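Can a Robot Do My Chores Yet?

I have been promised a robot butler since I was a kid, and I would like to know where it is. So this December I spent a few days poking around labs and workshops with one selfish question – can any of these things do my chores?

I started at Westerberg, a small outfit that wants to sell a kitchen helper. Their machine has two arms on a rolling base and it put away a load of dishes while I stood there with a coffee. It took 29 minutes. I do the same job in 6, and I sing while I do it. But every plate got into the cupboard in one piece, and I can't always say that about my own work!

Then it met a wet dish towel and everything fell apart. It pinched a corner, lost the corner, pinched again, and finally lifted the whole soggy lump and held it up as if it wanted me to take it. Cloth is still misery for these machines. A mug is the same shape every time you reach for it. A towel never is, and a fitted sheet beats most of the people I know.

Laundry, though, is what everybody wants. Kustska has been chasing it for years with a folding station about as big as my fridge. Feed it T-shirts, flat and facing the right way, and it does lovely work. Feed it the contents of my actual hamper (socks inside out, one sleeve knotted) and it stops and beeps for help. I asked when that would change and got a long, friendly answer with no date in it.

Shop floors are a little further along. At Nekberg, where they make shelving, an arm loads boards into a sander all day long. The boards come in one size, from one side, under one set of lights, and the arm hardly ever misses. Move the stack over by a hand's width and somebody has to come and sort it out. The woman running the line told me she likes it fine, as long as she gets to do the stacking.

What's new is how they teach the things. The old way was to program every move. Now a person picks up a hand-held gripper with a camera on it and does the chore, over and over, and the software learns from the recordings. The folks at Naltia let me have a go.

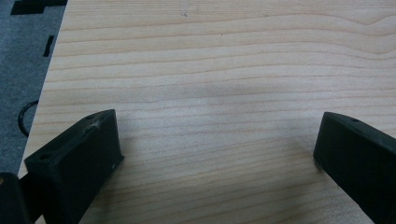 I was terrible at it for most of a morning. You have two stubby fingers and no sense of touch, and you find out fast how much your own hands do without asking you. Simply closing on the edge of a flat piece of wood took me several tries. I kept coming in too steep, or too wide, and my wrist ached like I'd been painting a ceiling.

They wanted 182 good runs of one small pick-up job before they'd bother training on it. I gave them 23, and I suspect they were being kind about a few of those. The people who do it every day are quick and smooth, and they talk about lunch the whole time.

So, my chores. I'd trust a robot today with unbreakable dishes, a clear counter and an evening when I'm in no hurry. I wouldn't give it the bathroom, the beds or anything with a drawstring. The Westerberg crew has offered to bring theirs over to my place for a try on Thursday, and I've already caught myself tidying up the kitchen for it.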